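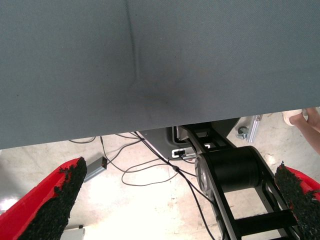
Gray-blue cloth, with the floor showing below its lower edge.

6 min read

By the time the soup was ready on the night the old mayor of Stolldale let it be known he was finished, there were already eleven people in Nadine Sayegh's kitchen, and every one of them had come in by the back door, wiped their feet, and said they were only stopping for a minute.

She had been deputy mayor for sixteen years, which in a town of that size meant that she had opened the flower show, closed the swimming pool, opened it again, and learned which families could not be seated near each other at a supper. She had never asked for more. Gorazd Georgiou had the big chair and the chain and the parking space under the lime tree, and he had always seemed so permanent in them that wondering who came next would have felt like measuring a man for his coat while he was still wearing it.

But he had gone up to the hospital at Mackay in September with his heart, and come back thinner and oddly polite, and now his nephew Martim Serrano was sitting at her table with his scarf still on, telling everybody what the family thought.

"The family thinks," said Martim, "that there ought to be some continuity."

"By which you mean you," said Khang Văn, who ran the ferry and was therefore afraid of no one, as they all had to get home somehow.

"I mean continuity. If people want to attach a name to it, I can't stop them."

Nadine ladled soup. It was her mother's lentil soup, with a good deal of lemon, and she had found over the years that people were slower to say unforgivable things with a hot spoon in their mouths. She gave Martim the blue bowl with the chip, not out of spite, only because it was the next one on the pile, though afterward she did wonder.

The trouble was the ward associations. There were not many of them, and most of them met in somebody's front room, but by old custom the council picked whoever the wards sent up, and the wards were sending up names already. The harbor ward had written to say it was for Martim. The upper ward had written to say it was for Nadine, without having mentioned this to Nadine. And the Folell ward, which was mostly orchards and had 680 voters if you included the ones who had moved away and not said so, had written a long, beautiful letter in violet ink that turned out, when you got to the end of it, to be about drainage.

"They'll come down for whoever fixes the ditch," said Tsutomu Kuroda from the corner by the stove. He was the town clerk, and had been so long in the job that his opinions came out sounding like minutes. "They did the same when Gorazd got in."

"And did he fix it?" asked Khang.

"He visited it."

People laughed at that, even Martim a little, and somebody cut more bread. Outside it had begun to sleet, and the lamp over the yard swung about and threw the shadow of the clothesline back and forth across the wall. Nadine thought about the ditch. She had walked it once as a girl with her father, the whole way from the orchards to the Maldale road, and he had shown her the spot where the old stones had slipped and the water went sideways into the fields. It couldn't have been more than a week's work. She remembered him saying so, and she remembered that he had been cross about it, he who was hardly ever cross about anything.

"What does your uncle say?" she asked Martim. "I don't mean the family. Him."

Martim turned his spoon over and looked at the back of it. He was not a bad young man. She had taught him to swim, the first summer the pool was open, and he had been so frightened and so determined not to show it that she had walked along the edge beside him for an hour, holding out a broom handle he never once took hold of.

"He says he doesn't mind," Martim said at last. "He sits by the window and says he doesn't mind. I think he'd like somebody to come and ask him, though. People used to be in and out of there all day long."

Nobody had much to say to that. Tsutomu took off his glasses and cleaned them on his tie. It came to Nadine, with some shame, that eleven people had crossed town in the sleet to sit in her kitchen and talk about the man, and that his house was two streets nearer for nearly all of them.

She got up and put the lid on the pot, and wrapped a towel around the pot, and tied the towel in a knot on top the way her mother used to when there was a funeral or a new baby.

"Khang, you're strong, you take this," she said. "Tsutomu, bring the letter from Folell, the whole of it, he'll enjoy the handwriting. Martim, there are bowls in that cupboard. Bring the good ones."

"Are we announcing something?" said Martim.

"We're having our supper," said Nadine, hunting for her other boot. "You can tell me about continuity on the way."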